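Cultance Community Help
Small Equipment and Mounting — Slotted brackets
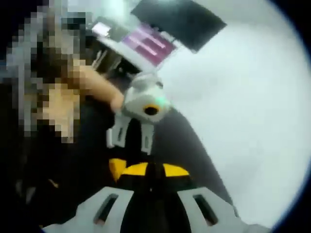
How should a small plastic device be fastened to a slotted bracket so that it does not shift when the assembly is handled?

Our office in Fledport keeps 23 small units with lenses in a shared equipment room. Each is fixed to an Irkia plastic bracket with two vertical slots. Several have slipped down the slots after a few days of ordinary use, and members of staff have responded by tightening the screws further. Two brackets have now cracked. We would like to issue one written instruction for the whole office and would appreciate guidance on both the screws and the routine cleaning of the lenses.
Posted by Sachiko Furukawa
Viewed 1,342 times

Prins
Use a flat washer under each screw head, place the screws at the same height in both slots, and tighten them alternately by hand until the device no longer slides under light finger pressure. A slot gives the screw head very little plastic to bear on, and a washer spreads the load on either side of it. Further force with a screwdriver compresses the plastic and leads to the cracks you describe.

The following order is suggested for your instruction sheet:

Switch off the device and lay it face up on a folded cloth.
Inspect the bracket for white stress marks at the ends of the slots. A bracket with such marks should be withdrawn and replaced.
Insert both screws loosely, each with its washer.
Set the height of the device and confirm that it is square to the bracket.
Tighten the left screw a quarter turn, then the right, and continue in this manner until both are snug.
Hold the bracket and press down on the device with one finger. If it moves, give each screw one further quarter turn and repeat the check.

Thread-locking liquid should be kept away from these parts unless the bracket supplier has approved it. Some types attack plastic, and the damage may not be visible for several weeks. A nylon-insert nut on the back of the bracket is a suitable alternative where there is space for one.

With regard to the lenses, loose dust should be removed with a blower before any cloth is applied. A clean microfiber cloth, used dry and in small circles from the center outward, is sufficient for fingerprints. Liquid cleaner, where it is needed, goes on the cloth and never directly on the lens.

fledport_stores
We use rubber washers instead of flat ones. They grip well, but they flatten and have to be changed. We buy them in bags of 200.

Prins
Rubber washers are acceptable for light devices. Please note that they continue to compress after fitting, so the screws should be checked again the following morning. I would not combine rubber and flat washers on the same bracket, as the two sides will settle by different amounts.

Facilities Desk, Room 307
It may also be useful to mark the agreed height on each bracket with a fine paint pen. Our staff draw a short line beside the left slot, level with the center of the screw. Any movement is then apparent at a glance, and the person returning the item can record it on the sign-out sheet before the next user collects it. Pencil rubs off smooth plastic and is not recommended.

Cables deserve attention as well. A device that is held firmly may still be pulled out of position by a cable hanging from it — a small loop, tied to the bracket with a soft strap, takes the weight. Leave enough slack for the plug to be removed without bending it.

Sachiko Furukawa
Thank you. Flat washers have been ordered, and the cracked brackets have been withdrawn. The tightening order and the height mark will be included in the instruction sheet, which is to be posted inside the equipment room door in August.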